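Review: Ellus demonstration kit, food prep set
Oct 9, 2019

Ellus says its kit takes the pain out of gathering examples for a learning arm. I have heard that before, from Rafferty among others, so I gave it 23 sessions before writing a word. We kept 153 recordings. The rest were spoiled by bad time stamps, and support took 6 days to answer. 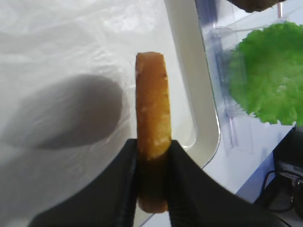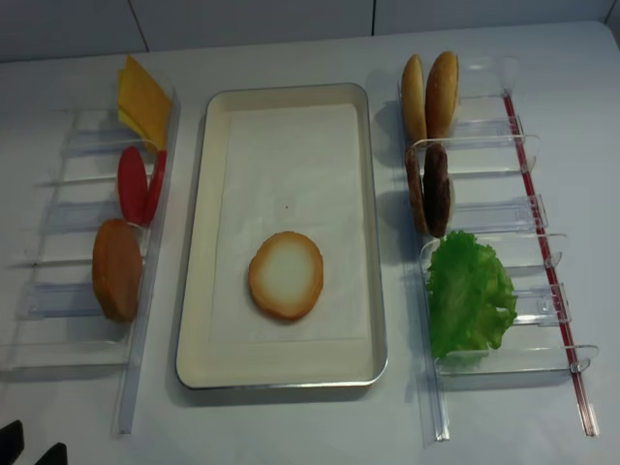 The recording software is the weak part. It saves the wrist view and the fixed view as separate files and leaves you to line them up. The hardware I like more than I expected to. Standing the cheese, tomato and patties on edge in clear racks either side of the tray gives the fingers something to go at, though I do wonder how much a policy trained on such tidy slots will learn about a messy kitchen. The Tetitz set is cheaper and its manual is worse.

Fine for a lab that can write its own scripts. I wouldn't pay for the yearly licence.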